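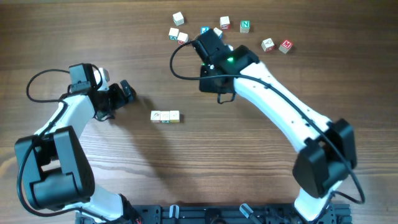
The woman who makes alphabet blocks for Senditow works out of a rented unit in Cliltodden, two doors down from a tire shop. She has been at it for five years and would prefer that her name stay off the product and out of this article. "The parents don't need to know me," she said. "They need to know the corners are sanded."

She started with a set for her sister's first child. The store-bought ones were too big for him to hold two in one hand, so she cut a smaller set from scrap. A neighbor asked for one, then a preschool in Drutthorpe ordered enough for three classrooms, and she had to buy a better saw.

Small is still what she is known for. Small blocks are harder to make than large ones, she said, and slower to finish, and she can't charge more for them. "People pay by size. They look at the box. I could double the block and double the price and it would be less work for me."

Each one goes through the same steps. She cuts, sands the faces, rounds the edges, sands again, prints the letter and seals it. Printing is where most of the waste comes from. A letter that sits a little off center on a big block looks fine, but on a small one it looks like a mistake. Last December she threw out 261 blocks in one batch after the printing plate shifted and she didn't catch it until the end of the day.

"I kept a bag of them," she said. "My nephew builds with them. He doesn't care if the K is crooked."

How many of each letter to put in a set is a question she gets a lot. Her first sets had one of each, and parents wrote to say their child couldn't spell "mom" or "Anna." She now adds extra vowels and doubles up on L, M, N, S and T. Families can also order a name set, and those are most of her sales before the holidays. Her shortest regular order is for Kan, a reading program that uses three-letter words with beginners and buys its blocks in bulk. Their last order was 2058 blocks, and it took up most of her spring.

I asked what she has learned from watching children use them. She said they hardly ever spell at first. They line up a few and leave the rest spread all over the table, and adults tend to step in too early.

"A kid puts three in a row and the parent says, 'What does that say?' It doesn't say anything. It's three blocks in a row. Let him do that for a while."

She thinks a table is better than the floor, at least for the small size. On a rug they tip over and get lost in the pile. She also tells people to put out only part of the set, enough to pick from without digging - ten or a dozen is plenty for a young child. The rest can stay in the bag until somebody asks for a letter.

For cleaning she recommends a damp cloth and nothing else. Soaking lifts the seal, and the dishwasher will split them. She replaces single blocks for the cost of postage, and says the letter people lose most is E.

She has 200 sets to finish before she closes for the summer. When we spoke she had sanded the first half and was waiting on a delivery of cotton bags.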